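Bin picking still slow going for household items, Dekham trial finds

6/18/19

Clearing a bin of mixed household items is still slow work for a robot arm, according to first results from a trial at the Dekham test hall in Virnora.

The trial asks a simple question: can a machine do the kind of tidying that a stockroom clerk or a parent does without thinking? An arm has to reach into a divided bin, take out whatever is in one half and put it down in the other, one item at a time. The items are ordinary ones, chosen to differ in shape, stiffness and surface.

Over the first round the arm made 399 attempts and moved an item across on 255 of them. The rest were dropped, missed or stopped by the operator. Boxes and firm, solid shapes went best. Cloth and clear plastic went worst, and items lying flat against a wall of the bin often had to be left until last.

Speed is the other problem. A successful move took around 30 seconds, counting the time the software needed to choose a grip. A person sorting the same items would be finished with the whole bin in that time.

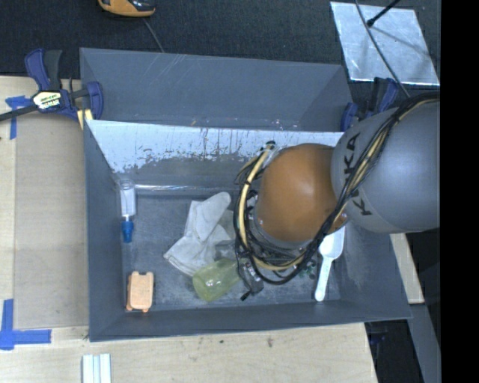

Visitación Sotomayor said she would not want one in her store yet. A clerk who picks up a soft thing and a hard thing changes grip without looking, she said, and until a machine can do that she would be paying someone to stand next to it. She added that she would gladly hand over the sorting of returns, a job her staff put off until closing time.

Kemppainen, the company running the trial, says a store or a home is a long way off and that it never promised otherwise. Its engineers are working on two things: telling see-through objects apart from what lies behind them, and knowing when a grip has failed before the arm has lifted away. At present the arm often completes the full movement with nothing held.

Elsa Laaksonen, who leads the work, said the results were close to what she expected. "Picking up a box is mostly solved," she said. "Picking up a thing that folds when you touch it is a different job, and a house is full of those."

The parts supplier Brerka has lent the project 8 sets of fingertips in different materials – some soft, some ribbed – which will be compared over the summer using the same items. A second round, with the items piled deeper, is planned for November.

Results from both rounds will be posted on the Dekham website. The hall is closed to visitors while tests are running.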